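Home | Issues | Authors | Search
Print this page | E-mail this article

3.2 Cell upkeep

The Wotley cell is a KUKA arm over two grey bins, front one for picking, held to the wooden bench with clamps. Clamps checked before each run, by hand. A bin that creeps even slightly throws off the grasp poses and the loss shows up as gripper faults, which cost us most of a morning at Stidholm before anyone looked at the clamps.

Air lines next. The thin black hoses at the wrist (Fig. 3) bend a lot when the arm reaches low into the bin. Replaced every 300 hours of running, fittings reseated at the same time. Cables are routed over the top of the wrist with a loop left in, enough slack for the last joint to turn. Too short and the conector pulls; too long and it snags on the wall.

Bin walls: the white panel at the back gets scratched and flakes along the bottom. Taped for now, new panel due in September. In total the cell made 3,907 picks with the blocks, and 378 stops were logged, 90 of them put down to air supply. Zou gripper settings were left as they came throughout.

Fig. 3. Front bin with blocks, gripper in place.

Related items
Carkodar: notes on bench fixings
Hose wear in small picking cells

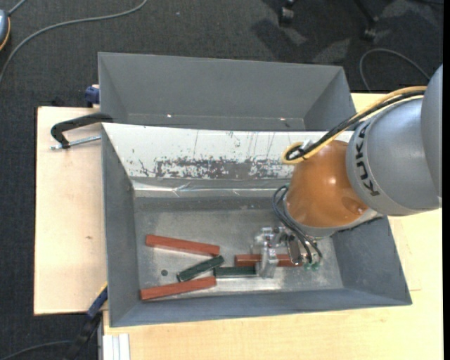
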